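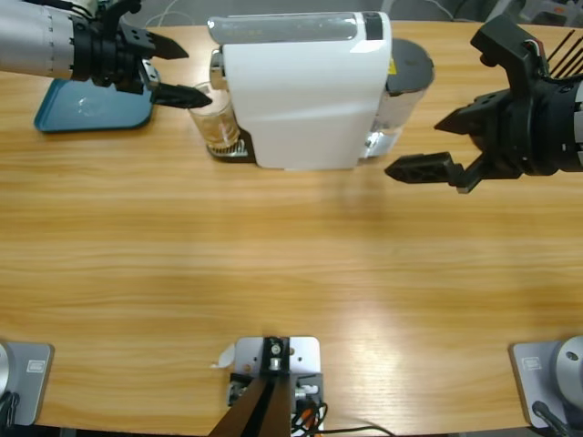 Pale, weak coffee from a single-serve machine when using a clear glass

Posted March 18, 2020 by Gredetti

I have a white single-serve machine and drink from a straight-sided glass tumbler. For the past few weeks the coffee has come out pale brown and tastes thin. Same capsules as before. The cup setting is the long one. Is the pump failing, or is this scale? The machine has made maybe three cups a day since last April.

Wayne Pearce

Measure the output first. Put the glass on a kitchen scale, zero it, run one long cup with no capsule and read the weight. Compare that with the volume in your manual. If it is well over, the programmed volume has drifted - reset it to the factory value. If the volume is right, descale, then clean the needle that pierces the capsule. A partly blocked needle can send water around the grounds.

Check the temperature as well. I get about 80 degrees C in a preheated glass. Mine read 64 before descaling.

Baptiste

Use the short setting. Problem solved.

Nelimier

Agree with Wayne on the needle. Also empty the drip tray and rinse the grate while you have it apart. One caution - check that the tumbler is rated for hot drinks. Thin glass can crack if it goes from a cold cupboard to straight under the spout.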